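**Codo bench mat, 80 x 200 cm**

Surface: matte, closed-cell, no visible grain. Supplied rolled. Two days under weights were needed before the corners stayed down.

Adhesion was tested with the supplied strips and again without them. Without strips the mat crept toward the user during sanding. With strips it held, but removal left residue that needed solvent.

Solvent resistance is acceptable. Isopropyl alcohol left no mark. Acetone dulled the finish within a minute, and the spot is permanent. The Geerts mat we used before survived both, at a higher price.

Cutting to size takes a fresh blade and a steel rule. Score twice, then fold. The cut edge is clean but not sealed, and it picks up dust.
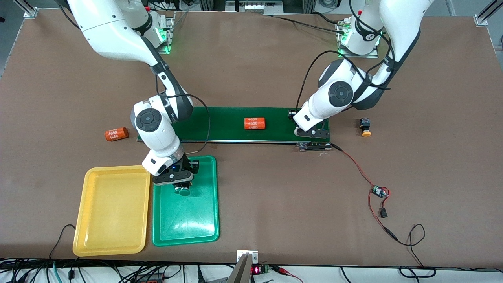
Order the next size up if the bench has rounded corners, and trim after the mat has flattened. Zane Uibo trimmed hers straight from the roll and it came out short on one side.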